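Cundport Washroom and Utility Tasks
README for data users and site staff

Purpose

This release holds recordings of hand work carried out by cleaning and maintenance staff at the Kellow building. The recordings were made with hand-held gripper tools and are intended for training robot arms to sort, pick up and put away small tools. Site staff asked that the README also state what the project means for their jobs, and it does so below.

Contents

110 recordings from 17 staff members, made at 2 sites (Kellow and Carnegie). Audio was removed before release. Recordings in which a face could be seen were withdrawn.

Effect on the work

Staff who recorded did so during paid hours, and their cleaning rounds were shortened to match. Participation was by choice — a refusal was not entered on any staff record. Of the recordings, 73 were made by staff on the early shift, who reported sore wrists after long sessions. Sessions were shortened in January as a result.

Management has agreed in writing that no position will be removed on the basis of this data before the Nasolora trial has been reviewed with staff. Fetching and sorting may pass to a machine in time. Repairs, inspection and dealing with tenants will remain with the present team, and training hours have been set aside for those who wish to move toward that work.

Known limits

Lighting varies between rooms. Thin and shiny objects are hard to label, and the labels for them should be checked before use.

Contacts

Data: Sum-yee Shek
Staff questions: Alby Rakena

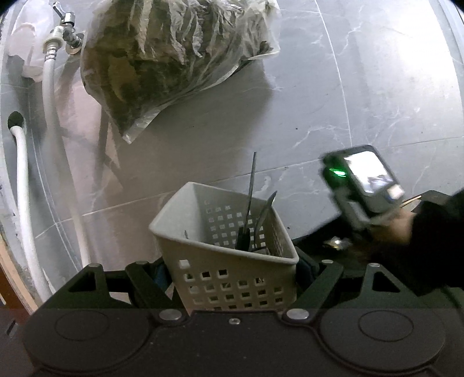
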